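Setting Up and Maintaining the Balogh Cell in Simulation
Student project report, Bremurby Technical College
Submitted Apr 29, 2019

1. Background

The Balogh cell is a one-arm sorting station in the teaching lab at Bremurby. It has a two-finger parallel gripper and a wrist camera that looks down between the fingers. The lab shares the cell among three courses, so time on it is short. My project was to build a simulated copy of the gripper and camera, get the settings right there, and write a maintenance routine that the next group could follow on the real cell.

The simulator is Rurnstead, which the college already had a license for. Histix is the logging tool we use with it. It saves finger position, motor current and a wrist camera view for every grasp.

2. Setting up the gripper

The finger model came from the CAD files for the cell. I cut it down to plain blocks because the full model slowed the simulator too much. The fingertips are separate parts in the model, so they can be swapped without touching the rest of the finger. This matches the real gripper, where each tip is held on with 2 screws.

The first job was the zero position. If the fingers are not zeroed, one reaches the object before the other and pushes it sideways. I closed the fingers on nothing, set both encoders to zero, opened them fully and closed them again. I repeated this until the readings agreed on every close. The first try failed because I had the sign wrong on the right finger. 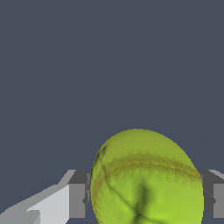 Camera alignment took longer than the zeroing did. The wrist camera in Rurnstead is placed by hand, and a small error in its angle makes the two fingers look uneven even when they are not. I used a ball as the test object, since it has no corners to confuse the check. With the yellow-green ball between the fingers, both tips should come in at much the same height, and the top of the ball should stand well clear of them. The stitched seam was useful too, as it gave me something to compare from one grasp to the next. I kept the background plain dark gray so the edge of the ball was easy to pick out. After each change to the camera angle I saved the settings file under a new name — I lost a good one early on by not doing that.

3. Grip force

The force limit is a unitless number in the controller. The default is 2,000. At that value the simulated fingers pushed into the ball model and the contact solver began to shake. I lowered the limit in steps and stopped at 1,000, where the current trace in Histix stayed flat through the hold.

The creases on the lower part of the ball are not a sign of too much force. They belong to the surface image on the model. I spent most of an afternoon on this before I checked the ball with the gripper taken out.
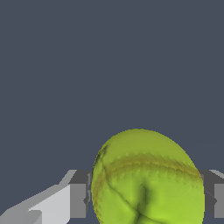 Source: author's simulation, Rurnstead wrist camera view

4. Maintenance routine

The routine below is written for the real cell and was tried first in the simulator where that was possible.

Before each session: wipe the fingertip pads, run the zero check, and grasp the test ball once. Compare the camera view with the saved one.

Every 6 sessions: check the fingertip screws, look at the pads for wear, and clean the camera lens with a dry cloth.

After any crash: power down, move the fingers by hand through their full travel, and feel for rough spots. Zero again before using the cell.

5. Problems and open items

Pad wear is not modeled. The simulated pads never change, so the routine's wear check still depends on someone looking at the real ones. The friction value I used came from the default table in Rurnstead and should be measured.

The zero check script and the settings files are in the lab's shared folder under Balogh. The next group gets cell time in July and plans to start with the friction test.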